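Otov Bench Rules Pack – for small robot arms on shared tables

Hello! I'm Mesfin Negash and I put this pack together after one too many arguments over who moves what when an arm is powered up. You get 4 laminated rule cards, a roll of floor tape and a sign-off pad, all in one flat box. The cards are written for people who don't do robots for a living, so you won't find any standards-speak on them (the references are on the back if your safety person wants them).

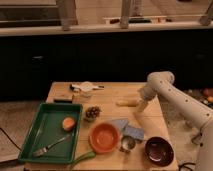
Card 2 is my favourite – it's the one on laying out the table before you switch on. Hands off once the arm is live, and everything set down where you want it first. It pays special attention to things that stick out, like a green handle poking from under an orange bowl, as it's so easy to reach in and straighten one without thinking! Cables get their own line too, and if one is looping along the floor near the arm's base, the card has you check where people will be standing before anybody presses start.

The sign-off pad is new for this edition. One sheet per session, two signatures, and a box for stops and near misses. Please use the box, even for the silly ones.

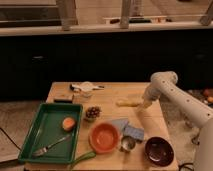
Do the cards replace a risk assessment?
You still need your own, done for your arm and your room. The cards are there for everyday habits once that's in place.

Order code: Prident 631
Refill pads sold separately, in packs of 5
Cards last revised September 1, 2018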